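8 min read

3. The enclosure and the arms

3.1 Why we boxed it in

The first version of our setup had no walls at all. Two arms sat on a bench in the shared workshop at Silirham, and every time another member walked past with a sheet of ply or a bike wheel, the background in our recordings changed. I didn't think this would matter much. Then we trained on the first batch and the policy did quite well in the evenings, when the place was quiet, and very badly on busy afternoons (we had a lovely theory about motor temperature for a while, which I'll spare you).

So we built a box. It has aluminium posts, a floor and walls covered in patterned wallpaper, and the arms bolt to a rail along the near side. I'll admit the wallpaper started as a matter of taste, or lack of it. It came from the end-of-roll bin and it was the only pattern with enough on the roll to do the back and both sides. We've since grown fond of it! A busy pattern gives the vision side something to hang on to when the arm is close to a wall and there's little else to look at, and I'd choose it again over plain paint. The floor is a softer marble pattern, pale enough that small coloured parts stand out against it.

The frame took us a weekend and then another weekend, the second one spent undoing the first. If you're copying this, square up the back posts before you fasten anything to the rail. We did it the other way and ended up with a box that leaned, and the lean showed up later as a steady sideways error at the far end of the reach.

3.2 Arms and wiring

Each arm is a mix of printed links and hobby-grade servos. The design began as the Brinik arm, a set of plans that has been going around our workshop for years, and by now the shoulder joint is about the only part we haven't redrawn. The links are white and the joints are black, purely on the basis of which spools were on the shelf. Base plates are bolted straight to the rail so the distance between the two arms can be changed with a hex key. We settled on a spacing that lets the grippers meet near the middle without the elbows fighting the side walls.

Cables gave us more grief than anything mechanical. We ran them along the outside of the links with zip ties and left a generous loop at each wrist, after a shorter loop pulled a connector out during a long session and took the afternoon with it. A small board for each arm sits down under the rail, where you can get at it without reaching into the workspace. I'd still like to move them somewhere better protected, but I've been saying that since October and they're still there.

3.3 What the cameras get

We record from a fixed camera that takes in both arms and most of the floor, and from a small camera at the wrist. The fixed view is easy to understand and fairly useless for the last bit of any reach, when one gripper tends to hide whatever the other one is doing. The wrist view is the reverse. It gives you a close look at the fingertips and almost no idea where you are in the room. Figure 4 puts the two kinds of view together.

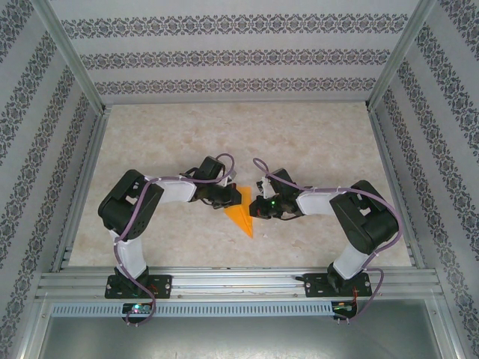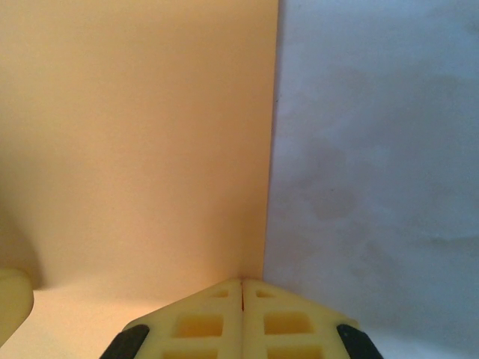

Figure 4. Fixed view of both arms over the orange triangle (first) and wrist view with the yellow fingers closed (second).

Most of our tasks use flat or folded pieces, with the orange triangle as the regular. It's small, it's bright, and it's awkward to pick up by anything other than the right edge, so it shows up sloppy control very quickly. We tried wooden blocks early on and they were far too forgiving.

The wrist view needed more thought than we gave it at first. Large areas of plain colour can fill most of the picture when the gripper is near a surface, and a network trained on those crops alone had trouble telling near from very near. What helped was keeping the fingers in view at all times. They give the model a fixed reference at the bottom of every image, and we stopped cropping them out once we'd seen the difference. The slotted shape of the fingers is borrowed from a Rantala gripper file and prints in one go. We like black pads on the outer edges, and we replace them whenever they start to lift.

3.4 Recording routine

We collected 900 demonstrations for training and kept 80 aside for testing. A further handful were thrown out, mostly for dull reasons like a camera that had been knocked or somebody starting the recorder late. All of it was logged with Bruvetier, our own little script collection, and I wouldn't wish its file naming on anyone. A run ends when the operator lets go of the controls or after 9 seconds without movement, whichever comes first.

Before each session we send both arms to a rest position, check the wrist cable loops by hand and record one short clip with nothing being grasped. We compare that clip with the one from the session before. If the wallpaper doesn't line up, a camera has shifted and we fix it before doing anything else. It's a very low-tech check and it has caught more trouble than the calibration code has.

Lighting we mostly left alone. The workshop has windows down one side and the colours drift over the day, from warm to quite blue, and we decided early that a home-built system ought to cope with that. Whether it copes well enough is taken up in Section 4, where the afternoon runs are reported separately from the evening ones.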